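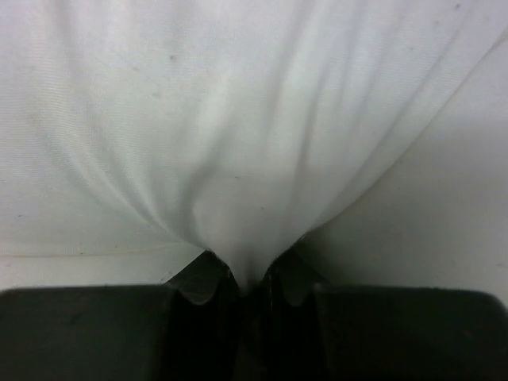 Nettoyez les doigts des pinces avant chaque série de textiles, avec un chiffon microfibre à peine humide et une goutte de savon noir. Les pièces claires ne pardonnent rien : sur un tissu blanc et fin comme celui que tiennent les deux doigts, on repère tout de suite les petits points sombres. Passez aussi dans les creux arrondis des doigts, avec un coton-tige, puis laissez sécher dix minutes pinces ouvertes. Pas d'alcool sur les patins en caoutchouc, il les durcit.

Serrage. Sur notre cellule Hesano, nous réglons la force à 19 % pour le coton fin et à 50 % pour le jersey épais. Si les plis restent marqués après le relâchement, baissez de deux points et recommencez.

Câbles. Vérifiez-les bras à l'arrêt, puis en déplaçant chaque bras à la main jusqu'en bout de course. Il faut une boucle souple au coude et une autre au poignet. Une boucle trop longue accroche le tissu, une boucle trop courte tire sur la fiche.

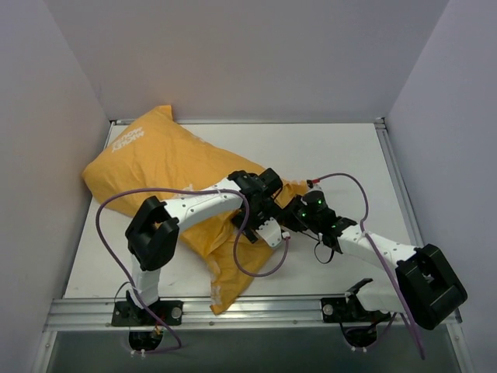 Les deux bras au-dessus du tissu orangé, câbles violets en boucle près des pinces.

Plateau. Eau tiède et savon, jamais de poudre à récurer. Les traces grises partent souvent à la gomme blanche. Passez l'aspirateur dans les rainures des profilés avant de laver, sinon les peluches collent au fond.

Vis. Contrôlez celles des platines toutes les 200 heures, clé en main, moteurs coupés. Kerstin Nordin met un trait de feutre à cheval sur la tête et la platine : un trait décalé se voit sans outil.

Notez la date et les réglages dans le cahier de la cellule.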